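Hellero return with second album, Narel

Four years after a debut that passed quietly from hand to hand among friends of friends, the folk and electronic quartet Hellero have finished their second album. It is called Narel, after the hamlet where singer and lyricist Denise Nuttall spent her childhood summers, and it comes out in August on the small Lumex label, on vinyl and as a download.

Nuttall wrote most of the words at her grandmother's kitchen table, during a winter when the road was closed more often than it was open, and you can hear that slow, snowed-in patience in nearly every song. "I kept thinking I was writing about the house," she says, "and then I'd read it back and it was all about my sister." The music was worked out by the whole band over many long evenings, with plenty of soup, and the brass parts — there is a good deal more brass this time, and very welcome it is too — were arranged by their drummer, who played cornet in his school band and had been waiting for someone to ask.

The opening track, Tôn, has already been played on a few local stations. It starts with nothing but a pump organ and a hummed line, and takes its time getting anywhere, but when the trumpets finally arrive you will be glad you stayed with it. Listeners who loved the homemade warmth of the first record should feel right at home, although the second side is darker and a little stranger than anything the four of them have tried before.

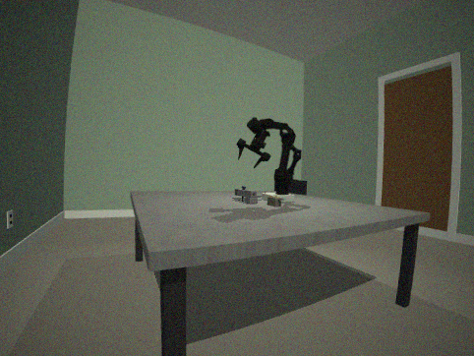
Page last changed: August, 4:10 p.m.

The first pressing is limited to 194 copies, of which 110 are set aside for people who ordered through the band's mailing list. The rest will be sold at the release concert, which takes place in the old reading room above the library. The room seats 140, doors open at 7 p.m., and the band will play the whole album in order, with a short break between the 2 sides so that everyone can stretch their legs and say hello.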